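Recognition of Prior Learning and Credit Transfer: Frequently Asked Questions
Clisten Institute, Office of the Registrar
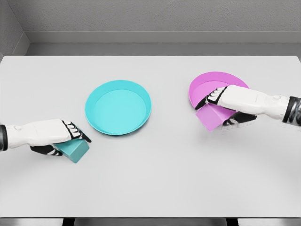 Simulated tabletop with two plates and two small cubes in matching colours.

General

What is the difference between credit transfer and recognition of prior learning?

Credit transfer applies to formal study completed at another recognised institution and listed on an official transcript. Recognition of prior learning (RPL) applies to skills and knowledge gained through employment, professional training, community work or independent study. The two are assessed by different staff and use different forms. An applicant may lodge both at once, but the same learning cannot be counted under both.

Who can apply?

Any person holding an offer of admission to a Clisten diploma, bachelor or graduate certificate program. Applications from persons without an offer are not assessed. Students already enrolled may apply for units they have not yet attempted. A unit that has been attempted and failed is not eligible for RPL.

Is there a limit on how much credit can be granted?

Yes. Credit of all types combined may not exceed half the total points of a bachelor program or one third of a graduate certificate. Diploma limits vary and are printed in the program schedule. The limit is applied after all decisions have been made, and where it is exceeded the student nominates which units are to be retained.

Does credit expire?

Formal study completed more than ten years before the date of admission is not normally accepted for credit transfer. In computing, health and laboratory science the period is five years. Older study may still be submitted as part of an RPL portfolio where it is supported by evidence of recent practice.

Evidence

What must be included in an RPL portfolio?

A completed Form R2, a current résumé, a mapping table and supporting documents. The mapping table lists each learning outcome of the target unit in the left column and the corresponding evidence item in the right column. Portfolios without a mapping table are returned unassessed.

How many evidence items can be submitted?

Up to 20 per unit. Items are to be numbered consecutively and combined into a single PDF. Each item should carry a short cover note stating the date, the applicant's role and the outcome or outcomes it addresses. One item may address several outcomes.

What counts as acceptable evidence of work experience?

A statement of service on employer letterhead, signed by a supervisor or human resources officer, giving dates, hours and principal duties. Position descriptions are accepted as secondary evidence only. Payslips and contracts establish employment but do not demonstrate learning and should be left out unless requested.

Can I submit group work?

Yes, provided the cover note specifies the applicant's individual contribution and a second member of the group has countersigned it. Unsigned group items are disregarded.

I have a certificate from a short course in Stata. Will it exempt me from Quantitative Methods?

Not by itself. QM 649 assesses sampling, inference and the interpretation of regression output, and software instruction covers a small part of that content. A certificate may be submitted together with analysis the applicant has carried out, including the annotated code and the resulting report. The same applies to certificates in other statistical packages.

My documents are not in English. What is required?

A certified translation together with a copy of the original. The Registrar accepts French-language documents without translation. Translations prepared by the applicant or a family member are not accepted regardless of the translator's qualifications.

Assessment

Who assesses the application?

Credit transfer is assessed by the Registrar's staff against the precedent register. RPL is assessed by an academic in the relevant discipline, who may not be the applicant's intended supervisor. Borderline RPL files are read a second time by the Associate Registrar (Credit), Smaranda Preda, who may refer them back with questions.

What is the precedent register?

A record of earlier credit transfer decisions, sorted by institution and unit code. Where a precedent exists and the content of the outside unit has not changed, the decision is applied directly. The register is reviewed every March, when entries for discontinued units are removed. Students can search the register through the student portal. An entry in the register is not an offer of credit.

Will I be interviewed?

Possibly. An assessor may ask for an interview or set a challenge task where the written evidence covers most but not all outcomes. Interviews take up to an hour and are held on the Hoarau campus or by video. Challenge tasks are marked on a pass or fail basis and may be attempted once.

What mark will appear on my transcript?

None. Units granted by RPL or credit transfer are shown with the notation CR and are left out of the grade point average. Students planning to apply to a graduate school that requires a minimum number of graded units should check this before accepting credit.

Is credit graded in proportion to the evidence?

No. Credit is granted for whole units only. Where the evidence meets some outcomes but falls short on others, the application for that unit is declined and the shortfall is listed in the decision letter.

Fees and timelines

What does it cost?

Credit transfer is free of charge. RPL attracts a fee of $100 per unit, payable on lodgement. The fee covers assessment and is not refunded if the application is declined. It is refunded if the application is withdrawn before it has been sent to an assessor.

How long does a decision take?

Where a precedent applies, credit transfer decisions are issued within 14 days of receipt of the official transcript. New credit transfer requests and all RPL applications take up to six weeks. Time spent waiting for documents from the applicant is excluded from this count.

Should I enrol in the unit while I wait?

Yes, if the unit is required in the coming term. Enrolment can be cancelled without academic penalty up to the census date, and any tuition paid for a unit later credited is returned to the student's account. After the census date the enrolment stands.

Will credit affect my student loan or study permit?

It may. A reduced course load can alter full-time status, and full-time status is a condition of some loans, scholarships and permits. The Registrar's staff cannot give advice on permits. Contact the International Student Office before accepting the credit.

Reviews

Can I ask for a decision to be reviewed?

A request for review must be lodged in writing within 20 working days of the decision letter. The grounds are that relevant evidence was overlooked or that the published procedure was not followed. Disagreement with the assessor's academic judgment is not a ground. New evidence requires a new application.

Who conducts the review?

An academic who took no part in the original decision. The reviewer may confirm the decision, vary it or direct a fresh assessment. The outcome is final within the Institute.

Lodging an application

Where do I send my forms?

Upload them through the Credit tab of the student portal. Paper applications are accepted at the enquiry counter, Rellon Building, until 4:30 p.m. Official transcripts must be sent directly by the issuing institution. Copies uploaded by the applicant are used for preliminary assessment only.

Can I change an application after I have lodged it?

Evidence items may be added or replaced until the status in the portal reads "With assessor". After that point the file is locked, and further items are considered only if the assessor asks for them.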